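Search the forum
Advanced search

Two-arm bag packing: does relabeling the failed episodes help?

tristex_anton
I finished the comparison on our two-arm setup. The task is to open the zipper of a child backpack and put a book inside. Policy A is trained on 380 clean demonstrations. Policy B has the same 380 plus 200 failed ones, where we cut the episode at the first mistake and relabel the part before it. 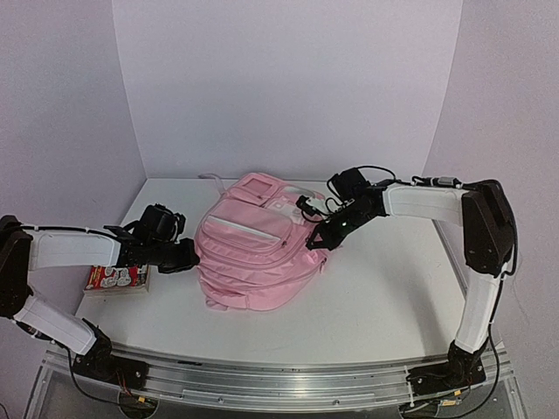

Policy B is better at the zipper and a little worse at the book. My explanation is that the failed episodes contain many slow approaches to the zipper, so the model sees more of this phase.

3 likes

Wong_lab2
I do not agree with the explanation. B simply has more data. You must compare with 580 clean episodes, otherwise you measure quantity.

pasus77
In February we tried the same with 652 episodes, all clean, and the zipper was still the weak part. So I think quantity is not everything.

Wong_lab2
Was it the same bag? A soft bag moves when you pull.

tristex_anton
Wong, your point is fair. Abdul-Rahman Antwi at Westhorpe has more clean episodes, I will ask him and run it again with 2 seeds.

5 replies | 0 shares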